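Chapter 2
Floors and Household Dust

Dust settles on every indoor surface, and the floor receives the greater share of it. 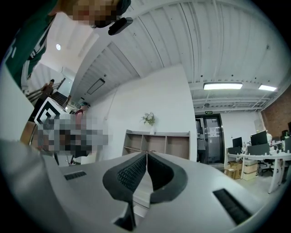
Regular sweeping is the oldest form of dust control. Fine particles are easily overlooked on a pale floor, such as the one glimpsed between the two black pads, while a dark floor shows them at once.

Kravets surveyed 54 homes in Watgate one January and weighed the dust collected from each.
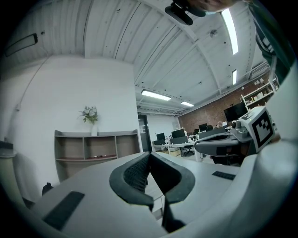 Her results, set out in Section 2.1, form the basis of this chapter.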